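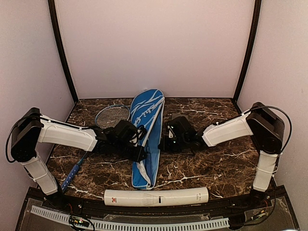 Both arms over the badminton kit, with the racket on the left and the bag in the middle.

Jan 28, 2020

I've been teaching the Leltow to pack for badminton and I'm having a ridiculous amount of fun! The job is racket into bag, tube of shuttlecocks next to it. I steer both arms by remote control, it records every move, and later it tries to copy me.

My first 24 goes were dreadful (I kept pushing the bag about with one gripper while the other chased the handle). Then I slowed right down and it started to feel like using my own hands, only with very thick gloves on. I'm up to 98 recordings now and want 300 before I train it again. The last version learned from 50 and got quite good at reaching for the racket, then just sort of hovered there.

Next I'm going to start the racket at odder angles – handle pointing away from me, that kind of thing. I'd love to have it packing properly by April.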